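How to float-test eggs before you boil a batch

Fill a deep bowl with cold tap water, enough to cover an egg by two inches. Lower the eggs in one at a time with a spoon. Don't drop them.

An egg that lies flat on the bottom is fresh. One that stands on end is older but fine to cook, and it will peel more easily after boiling. If it floats to the top, set it aside, crack it into a separate cup and smell it before you decide.

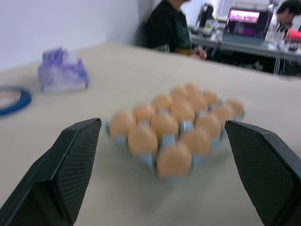
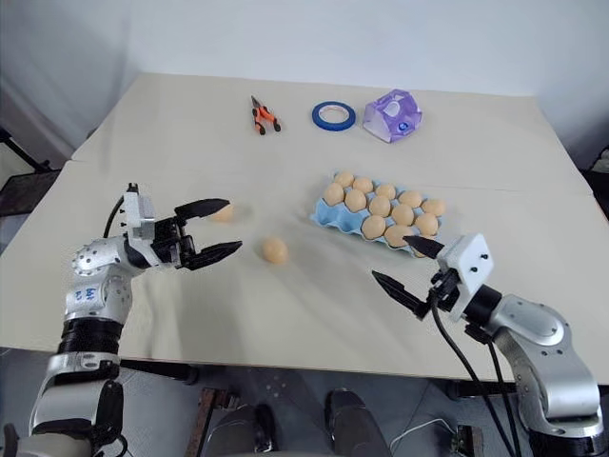
The air pocket inside an egg grows as moisture leaves through the shell, so the test tells you age -- it won't tell you about bacteria. Throw out anything cracked.

Dry the eggs with a towel and use them within 7 days. Washed eggs go straight back in the fridge. I write the test date on the shell in pencil.

For boiling, start with the ones that stood on end. Cover with cold water, bring to a full boil, turn off the heat and leave the lid on for twelve minutes.

Posted by Angeliki Galanis, 2024-08-23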